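How Does Bread Get Its Holes?

Pull apart a piece of bread and look at the inside. You will see lots of little holes. Some are as small as a pinhead. Others are big enough for butter to fall through. Every one of them was once a bubble of gas.

The gas comes from yeast. Yeast is a living thing, but it is so small that you need a microscope to see just one. It is a kind of fungus, which makes it a cousin of the mushroom.

Yeast eats sugar. Flour is mostly starch, and some of that starch breaks down into sugar when the flour gets wet. As the yeast feeds, it gives off a gas called carbon dioxide -- the same gas that makes soda fizzy.

Bread can be baked in many shapes, such as loaves, rings, rolls and spirals.
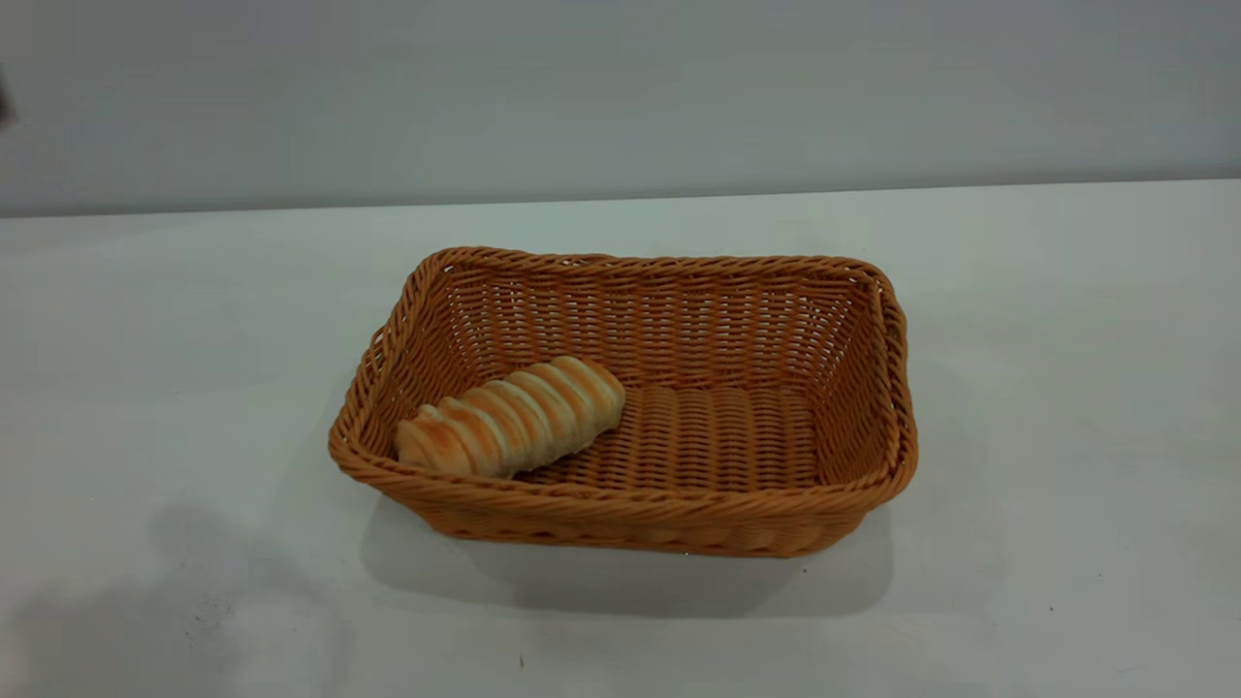
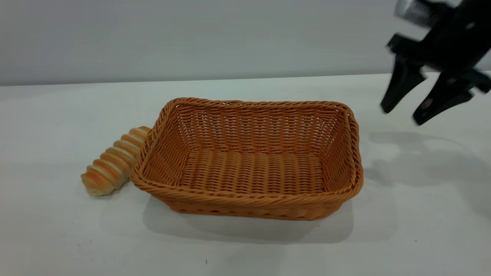
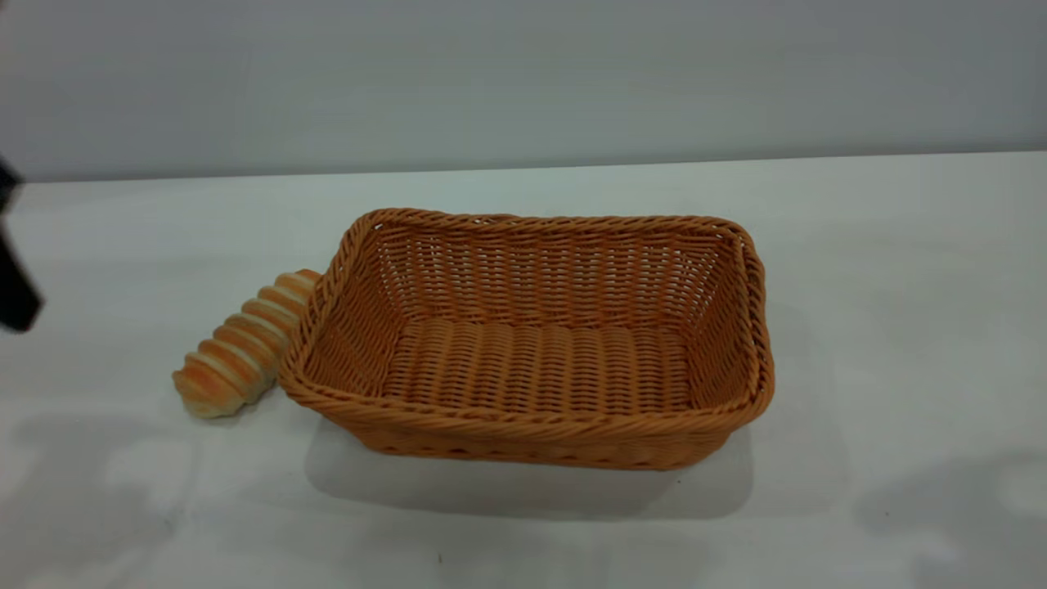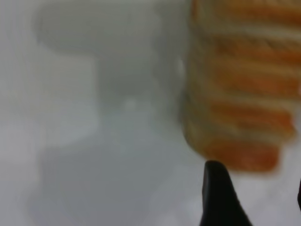 Gas on its own would just float away. Something has to hold it in. Wheat flour has proteins in it, and when they mix with water they join up into a stretchy material called gluten. Kneading means pushing and folding the dough, and it makes the gluten stronger. The gas blows up tiny pockets in the gluten, a little like bubble gum.

Zawadi Biwott runs a bakery in Dodville. She lets her dough rest until it has doubled in size. On a cold morning this can take hours, as yeast works slowly when it is chilly. In September, when her kitchen is warm, the dough is ready much sooner.

Then the dough goes into the oven. At first the yeast works faster and the bubbles swell. Soon it gets too hot and the yeast dies. The dough sets firm around the bubbles, and the holes stay.

Not all bread is made with yeast. Soda bread rises with baking soda and buttermilk, which make gas as soon as they are mixed. Flatbreads such as tortillas are often made with no yeast at all.

Words to know

Yeast: a tiny fungus that feeds on sugar
Gluten: the stretchy part of wheat dough
Knead: to push and fold dough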